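Home | Reviews | Shop Floor | Home Tech | Archive

Print this page | E-mail this page

Vikedari Two-Arm Bench Cell: Review

Vikedari sells this cell to small repair shops that want a machine to build PCs. We ran it for 4 weeks in October on memory, drives and processors.

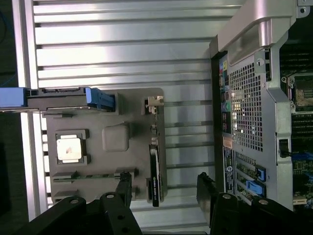
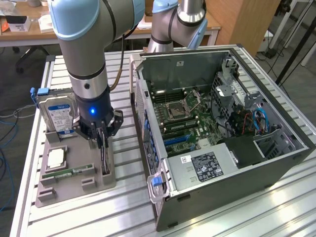

Parts tray and open computer, side by side on the bench.

Memory is the hard part. A module has to go in straight and takes a firm push at both ends. Over 100 tries the arms seated most of them, but a person still had to check the latches. Drives went better. Processors were slow, and we would not leave the cell alone with one.

Setup took 3 days. The Drekik software is clear enough, though every new case model means teaching the moves again.

A shop doing 500 identical machines might get its money back. For mixed repairs, a technician is still faster.

Print this page | E-mail this page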